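Fewer Sizes, Fuller Trucks at Preluston

Preluston makes primed trim boards and siding for lumberyards and builders. Shanti Rathore took over its distribution side in September, after 11 years selling decking.

Her first job was cutting the product list. The company had 227 trim sizes on the books and now stocks 140. "Dealers were ordering a third of those once a year," Rathore says. "We were storing boards for people who didn't want them."

The Vasstead warehouse now ships mixed units, so a small yard can order corner boards, fascia and window casing on one pallet. The minimum order is 900 linear feet. Rathore says she was asked to go lower and said no. "Below that, freight eats the margin for both of us."

Fitriani Wuisan buys millwork for Drornico, a dealer that has carried the line for six years. She was not happy with the cuts at first. "We lost a 5/4 by 10 that two of my contractors liked," she says. "I moved them to the 12 and they rip it down. They still complain."

Wuisan would like better labels on the board ends and earlier notice of price changes. Rathore says the labels are being worked on.
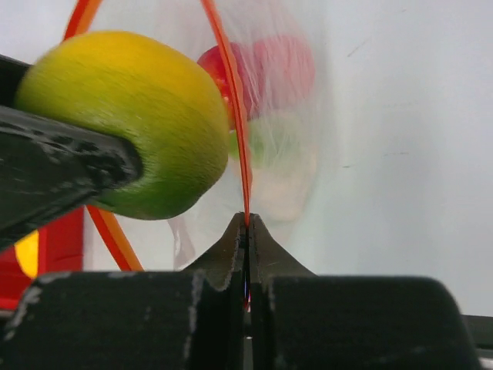 Yellow-green fruit and a red object, probably a toy apple, with translucent plastic.

Prices will hold through spring, according to Rathore. A longer fascia board is being tested on two job sites, and she expects to decide on it after the crews send back their notes. "If they don't like carrying it, we won't make it," she says.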